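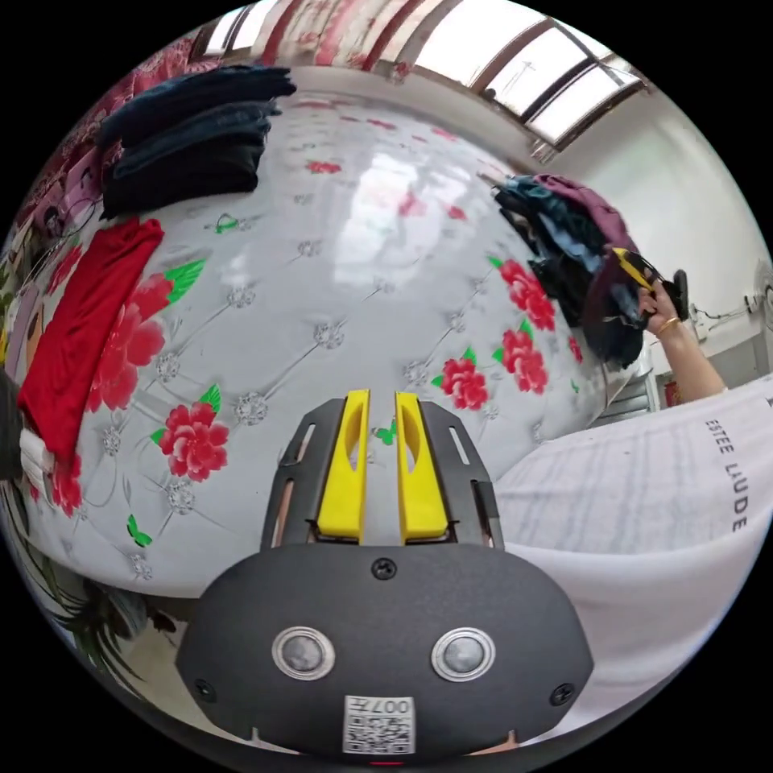 The gray floral cover.

Home Blog Archive About Contact

Search this site Go

The clock change and the town council

Our town council voted in October to stop paying for the evening bus to Vandska. The vote was over before most people had finished dinner. I watched the stream from my kitchen and have been annoyed about it ever since, so I am going to write it down.

The route cost the town $2,875 a month. It carried 587 riders in the last month they counted, and that number was read out as if it settled the matter. I ride that bus. It leaves the Soomro Street stop at 6:40 and it is the only way home for people who work late at the Lekance warehouse and don't drive.

What bothers me most is how the decision was reported. The local paper gave it 2 paragraphs. The same issue had a full page on whether the holiday lights should be white or colored – a question that got more letters than the bus ever did. I like the lights too. I would still have put the bus on the front page.

The council says riders can use Movateck, the on-demand van service. I tried it twice. The first van came after 50 minutes. The second time the app said no vehicles were free and suggested I try again in the morning.

A petition is on the counter at the library and needs 1,000 signatures to get the route back on the agenda. I signed it at lunch. The sheet asks for your address, and you have to live inside the town limits for it to count, so people in the trailer park past the creek can't sign even though they use the bus as much as anyone.

The next meeting starts at 7 p.m. The last bus goes before it ends, so I'll need a ride home.

Contact | Copyright, all rights reserved | Back to top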